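Call for participants: skeptical visitors wanted for the Gravosari open day

Posted in: Calls and paid studies
Location: Lorano building, Emham
When: January, one afternoon, 1 p.m. to 6 p.m.
Places: 17
Pay: flat fee plus travel, paid whether or not you finish

Gravosari is opening its cloth handling project to the public for one afternoon, and we are looking for people to come in, try the work with their own hands, and tell us in writing what they think of it. We would like most of them to be people who doubt it.

I should say where I stand. My name is Reshma Mtshali and I was hired to run the visitor side of this, having spent a long time sitting through robot demonstrations that fell apart as soon as someone in the audience brought their own towel. I have read the claim that household robots will be folding our laundry any minute now. I have been reading it for years. I still fold my own laundry, and so does everyone I know at Gravosari.

What the project does at the moment is collect examples. People handle ordinary pieces of clothing at a table while wearing or holding sensing gear, and the recordings go toward training a machine to do the same. 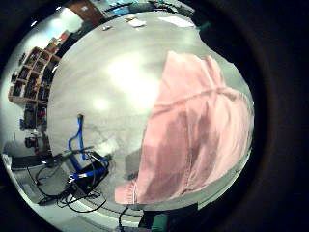 Whether that training will ever add up to something you would want in your home is a fair question, and it's the one we want visitors to keep asking. The engineers will be in the room. They have been told to answer plainly, including when the answer is "we don't know."

The afternoon goes like this. You sign in, read the consent form (please do read it, it is five pages and they matter), and watch a short demonstration. Then you take a turn at the table. A turn lasts 17 minutes. After that there is a break, a second turn if you want one, and an open question session that I will be chairing. No slides. I asked for that and I got it.

You will be asked to pick up, spread and fold clothes, sometimes quickly and sometimes at a pace that will feel silly. It is dull after a while. Anyone who has heard this described as "the future of work" should know that it mostly feels like chores with extra weight on your hands.

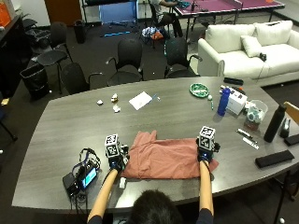
Liu wrote to us after the last call went out: "I did one of these elsewhere and spent the whole session wondering who ends up with the recordings. They told me it was all anonymous. Then I asked if I could have mine deleted and they had to go find somebody. Put the answer in the ad next time."

Fair enough. Recordings are kept by Gravosari and used for the cloth project. You can ask to have yours deleted on the day or up to 102 days afterward, by email, with no reason given. Other people in the room may be recorded as well, so visitors who only want to watch sign the same form. If you do not want your face in anything, tell me when you apply and we'll seat you in the other room for the question session and find you a different job.

Who we want:

Adults 18 and over who can stand or sit at a table and use both hands. People who do laundry, mending, hotel or hospital linen work, dry cleaning or retail folding are especially welcome, as you will notice things the engineers miss. Left-handed people, please apply. So should anyone who has lost patience with robot videos.

Who we don't need: investors, students looking for a lab place, and anyone writing a review of the event for a company that sells similar gear. 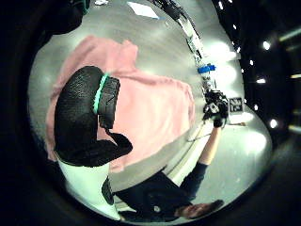

Photo: Gravosari, Emham

The gloves come in limited sizes, and if none fits, you will still be paid. Take off rings and watches. Wear sleeves you can push up. The building has step-free access from the parking lot, and there is coffee, though I make no promises about it.

After your turns we ask for a written comment of up to 300 words. It can be rude. Comments will be posted with or without your name, as you choose, and nobody at Gravosari may edit them except to remove personal details. That condition is in my own contract, and I will send you the wording if you ask.

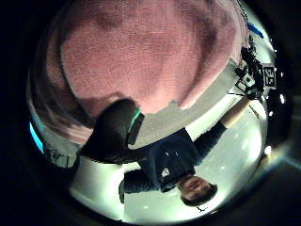 Working with pink cloth at Gravosari

To apply, send a few lines to the visitor desk through the contact form on this page. Tell us what you do with your days, whether you have handled this kind of equipment before, and one thing you would need to see before you believed a robot could fold a shirt. Don't bother with a résumé. I read every application myself and will reply either way.

Applications close when the places are filled. Please mention any access needs early so we can plan your turn.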